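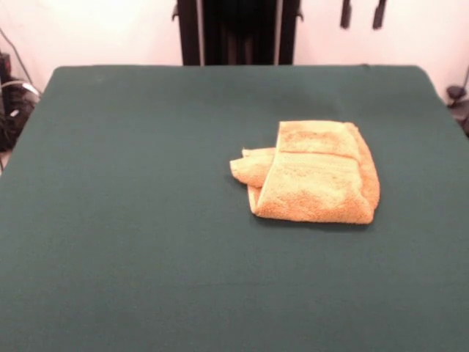

Folded towel on the felt table, view of the fixed camera. One end sticks out on the left side.

Plostholm Fold: data card and notes for use

Plostholm Fold is a set of towel folding episodes with a grade for the final state of the cloth. We made it for one question: can a policy learn from folds that are almost good, if it is told how good they are? The set goes together with the grading tool Plutico and the training code in the folder andlow.

Contents

The set has 3210 episodes. Each episode starts with a towel on the table and ends when the arm has moved out of the view of the fixed camera. For each episode we store:

video of the fixed camera, at 30 frames per second
joint positions and gripper state, at the same rate
one still of the final state, with no arm in it
the grade of the final state, from 0 to 6
the mask of the towel in the final still

The episodes are divided into 3 parts: train, validation and test. The division is made by towel, so a towel in the test part is never seen in training. Please do not mix the parts again by episode. We did this in the first version and the results looked much better than they were.

How the grade works

The grade is the sum of three scores, and each score goes from 0 to 2. The first is for the outline: does the towel form a rectangle? The second is for the layers: do they lie flat on each other? The third is for loose ends: does any cloth come out from the body of the fold?

A bundle like the one in the picture at the start of this file loses points in the third score, for the rumpled end which comes out from under the main body. The rolled fold along the right side matters for the second score. The crease across the middle is not counted as a fault. In the early labels some people did count creases, and we corrected these labels in September.

Two persons graded every still. When their sums were different by more than one point, a third person decided. All the single grades are in grades_raw.csv, so you can make your own rule.

Method in short

The policy gets the grade as an extra input. In training this is the real grade of the episode, and at test time we always give it 6. We call this grade conditioning. The comparison policy has the same network and the same episodes, but no grade input. A second comparison policy sees only the episodes with grade 6.

On the test towels, the policy with the grade input left loose ends less often than both comparison policies. For the outline score we found no clear difference. For thick towels all policies are weak, mostly at the last fold, where the cloth rolls and does not lie down. We did not solve this.

Known problems

The table cover is green felt in all episodes. We did not test on other surfaces, and the masks from Plutico depend on the color contrast between cloth and table. A green towel will probably give a bad mask.

The friction of felt is high. A policy trained here may pull too hard on a smooth table.

Some final stills were saved too early and show a part of the gripper. They are marked with early_still = 1 in the index file. The loader skips them by default.

The grade says nothing about time. A slow fold and a fast fold can both have grade 6.

How to load

Unpack the archive and set PLOSTHOLM_ROOT to its folder. Then run

python andlow/check.py

It compares the file list with the index and prints the missing episodes. If it prints nothing, the copy is complete. Training starts with

python andlow/train.py --grade-input on

License and contact

The data may be used for research and teaching. For other use, please write to us first. Wrong grades can be reported in the issue tracker with the episode number; we collect them and put them into the next version. The author of this card is Taheri.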